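Joshi Rooms: Housekeeping and Linen FAQ

This page covers bed linen, clothing left on beds, seating and floors in the single rooms at Tunia and Notell. Rules are the same at both buildings unless stated. For breakages and lost keys use form 61.

Which linen is supplied and which is mine?
One sheet and one checked pillowcase are supplied per bed. Blankets, second pillows and cushions belong to the resident and are not included in the linen exchange. They may stay on the bed between exchanges.
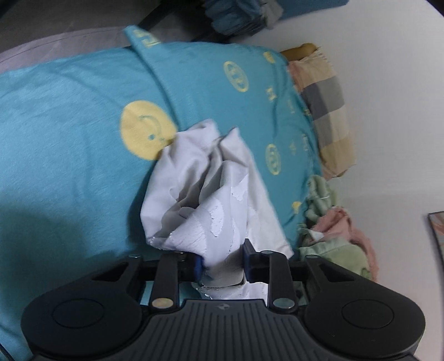 BEDS AND LINEN

Do I need to clear the bed before an exchange?
Yes. Personal clothing must be off the sheet. White items are the ones most often bundled up with the linen by mistake, particularly where the bedding is patterned, as with yellow motifs on turquoise. Shake out each layer separately. Folded clothes may be left on a shelf.

What temperature should I use for my own blankets?
Follow the sewn-in label. Where the label is missing, wash at 30 degrees and dry flat. Fleece must not go in the tumble dryer on the high setting. Printed blankets should be turned face inwards.

Where do bundles go?
In the linen cage on the ground floor, before 16:00. Each bundle needs a Jotaslow tag with your room number written in pen. Untagged bundles are held for one month and then passed on.

Can I leave cables on the bed?
No. Unplug and remove any charging cable before making or stripping the bed. Cables caught in bedding are the usual cause of damaged sockets. Replacement sockets are charged to the room.
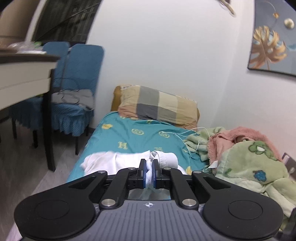 Single bed before sorting: plaid pillow at the head, blankets heaped to one side, cable still on the sheet.

CHAIRS AND TABLES

Are the chair covers washable?
Yes. Fitted covers with a pleated skirt lift off from the back. Wash cold, and refit while slightly damp. Spare covers can be requested under stock code 3926.

May I store bags on the table?
Clear plastic bags may be kept there if they are empty. Do not place them over a lamp or heater.

FLOORS

How are the grey floors cleaned?
Sweep first, then damp mop with plain water. Use no wax or polish. Move chairs clear and lift them when doing so.
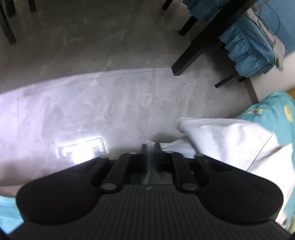
Page last changed: December

Will scuffs come off?
Light scuffs normally respond to a damp cloth. Cloudy streaks are often detergent residue and need a second rinse. Check against the light from the window, as residue is hard to see in shade.

Is there a charge for floor marks at the end of a stay?
Surface marks are not charged. Gouges and burns are assessed individually, up to a limit of 100 per room.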